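How do you keep a rolling supply cart from turning into a junk pile?

Posted by Wondimu Wolde in Home & Office > Storage

I help run a small foot care clinic and last November we bought two used rolling carts from a place called Fagundes that sells off old office and clinic stuff. Great price, and they roll fine. The trouble is the drawers. Every time I open the top one it's a different mess – gauze on top of tape on top of somebody's pens, and the thing I need is always at the very back. I've tried labels. I've tried yelling (kidding, mostly). There are 5 of us using them and we all have our own idea of where stuff goes.

Do you use dividers? Trays? Do you lock the drawers at the end of the day or is that overkill? I'd also love to know what people do about the tops, because ours end up covered in coffee cups and mail. I don't have a big budget, so please don't tell me to buy a whole new system.

Sekar Wattimena
Dividers. Next!

OK, a little more than that. Get the cheap adjustable kind and cut them down if you have to. We use the Dilletti ones and they've held up fine, though the clips are kind of a pain to snap in. Don't buy the foam ones, they get gross. As for the coffee cups, good luck, I've got nothing for you there.

Yolotzin Cuevas
I did supply rooms for seven years before I moved over to scheduling, so I have way too many opinions on this, sorry in advance!

First, take everything out. All of it, both carts, on a big table. I know, I know, you don't have time. Do it anyway, some evening at 6 when the phones have stopped. You'll find stuff that expired ages ago and at least one pair of scissors you already bought a replacement for. When I did this at my old job we had a box of 864 alcohol wipes shoved behind a box of the exact same wipes, both open.

Then sort by what you grab together and forget what aisle it would be in at a store. Tape lives with gauze. Nail stuff lives with nail stuff. The things you reach for all day go in the top drawer, near the front, and refills go down low. If the drawer won't close without a shove, it's too full and something has to move to a closet.

For labels, put them on the inside of the drawer too, right on the bottom of each section, so an empty spot tells you what's missing. That one change did more for us than any label on the outside. I print mine on plain paper and cover them with wide clear tape (the fancy label maker from Adside jammed on me twice and I gave up on it).

About locking: if you keep anything sharp or anything a kid could swallow in there, yes, lock it, and decide who has the key. Hang the spare someplace boring that all five of you know about.

And the top of the cart is for the job you're doing right now. When you're done it gets wiped down and left bare. A side bin is handy for the little things that would otherwise pile up there.

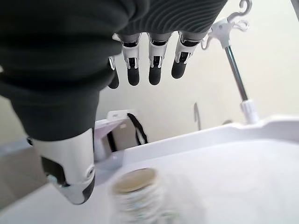
A white cart with light-blue drawers, top drawer open and the key in the lock, in the second one:

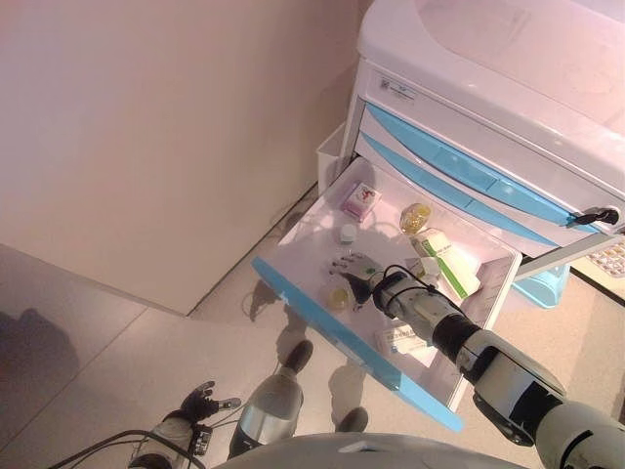
Heriberto Beltrán
Agree with most of that but I'd skip the evening cleanout and do one drawer a day. We tried the big table thing and half of it sat there until the next week. Also, Wondimu, check the wheels while the drawers are empty. Ours had so much hair and thread wound around them that one had quit turning, and a seam ripper got it out in a couple of minutes.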